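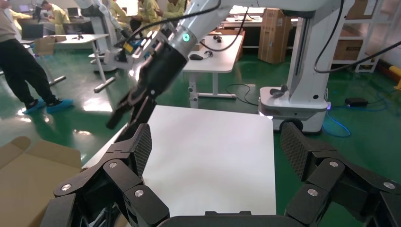 Solène Brunet doubts that a planner can be trusted on the strength of its maker's own trials, and Primodska agrees. Release 6 of its Bisia planning software is out today, 2/14/20, and makes no claim to be finished. In January it planned more than 3000 two-finger grasps; 251 had to be replanned by hand. Talk of robots that "just work" is, in our view, early.
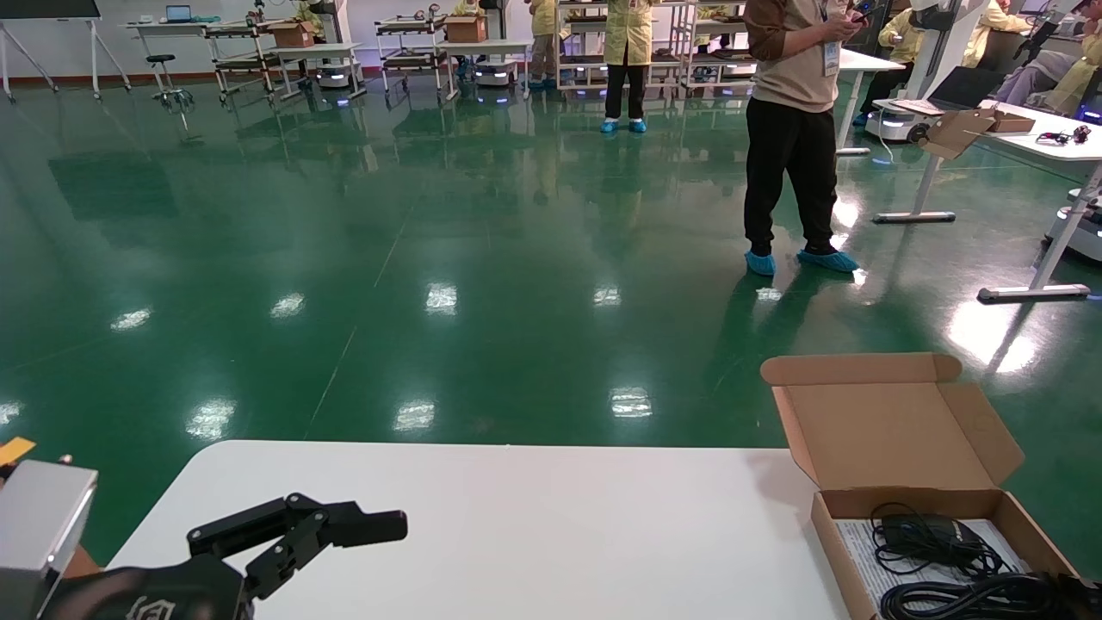

Availability

Bisia 6 goes to 17 test sites. Logs on request from Benoît Hamel.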